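客厅吊扇灯太刺眼，一来人就更难受，大家有什么办法？

提问
分类：家居灯具 / 客厅

先说情况。我家客厅是米白色的墙、白色的顶，层高不算高，去年搬进来的时候图省事装了个吊扇灯，Larnimo 的，连安装花了885块。夏天是真凉快，这个我不挑它毛病。问题是晚上一开灯，顶上白花花一大片，坐着聊天还行，只要站起来一抬头，眼睛就得眯着。

平时就我们两口子，忍忍也就过去了。可是家里隔三差五要来朋友，人一多沙发坐不下，大家就都站在客厅靠门那一块儿说话，正好是灯最亮的地方。上个月有个朋友说了句“你家跟手术室似的”，我记到现在！
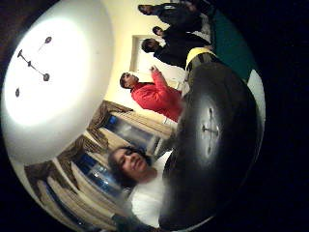
客厅来人的时候，灯开着

墙的颜色我还挺喜欢的，不想重刷。吊扇也不想拆，拆了夏天又得另外想办法。现在纠结的是：

换个瓦数小一点的光源板，会不会整个屋子又太暗？
加个灯罩行不行，吊扇灯能随便加罩子吗？
还是干脆顶灯不开了，靠落地灯？

预算200以内最好，租的房子，不想在顶上再打眼。先谢谢各位！

补充：有人问灯板多少瓦，我爬上去看了，标的31瓦，白光那种，色温没写。遥控器只有开关和三档风速，没有调光。

回答一
有用 10

你这个我太有体会了，我家以前也是白顶配冷白光，晚上进门像进便利店。

我的建议是先别动吊扇，把灯板换掉就行。吊扇灯里面那块板子一般是磁吸的或者几颗小螺丝固定的，关总闸，把罩子拧下来，量一下直径，再买一块同尺寸的暖白光板，最好买带分段调色的，用墙上的开关按一下变一下，不用换遥控器。我家用的是 Uysal 的，几十块钱，装了两年没出过毛病（也可能是我运气好）。

瓦数我觉得可以降一点，但别降太狠。白顶米墙反光本来就好，暖光打上去比你想的亮。我当时手一抖买小了，吃饭看不清鱼刺，又退回去换了一块。

对了，罩子千万别自己乱加，扇叶在转，罩子要是松了掉下来可不是闹着玩的。原装灯罩如果是透明的，可以问问卖家有没有磨砂的同款，有的店单卖。

还有一条，拆下来的旧板子留着，退租的时候给人家装回去。

回答二
有用 3

不同意楼上说的只换灯板，顶上只有一个光源的话，换什么颜色抬头都晃眼。

落地灯加台灯，放两个角落，冲着墙打。来客人的时候顶灯关掉，风扇照转（前提是你那个灯和扇能分开控制，看遥控器应该可以？）。我在 Nendero 买的落地灯，打折的时候一百出头，灯杆有点晃，凑合用。靠门那块儿老有人站，线别从那边走，贴着墙根绕一下，不然早晚有人绊一跤。

提问者回复：灯和扇可以分开的！那我周末先把卧室那个台灯搬出来试试。

回答三
有用 0

换 Brakisel 的吸顶灯吧，我家就是，挺好看的。

提问者回复：谢谢，不过我这边不想拆吊扇哈。

提问者更新
先买了一块暖白光的板子，自己换的，十几分钟搞定，罩子拧回去费了点劲，螺纹老对不上。站在门口抬头确实舒服多了，就是我老公嫌颜色发黄，说像老家堂屋。落地灯还在看，有没有人用过可以夹在书架上的那种？夹子牢不牢？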